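What Ends Up in the Bin: Our Sorting Project

When our group picked household clutter for the spring project, we honestly thought it would be the easy one! We asked 15 families in our building to tell us which small things never seem to find a home, and we got lovely long answers (one ran to 24 lines, mostly on the subject of lost lids). Toys and sunglasses came up again and again, so both went on our list of things to sort.

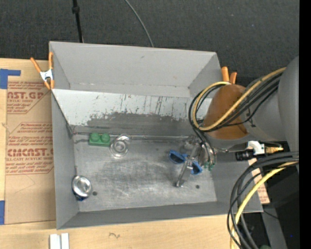

By Faustine Pichon and Cyril Dawber, June

Sunglasses with blue frames and a green building block share the big gray bin with a clear, cup-like piece. We had planned to sort by room, but Cyril's little brother wanted to sort by color, and after nine tries we came around to his way for the toys and kept ours for the rest.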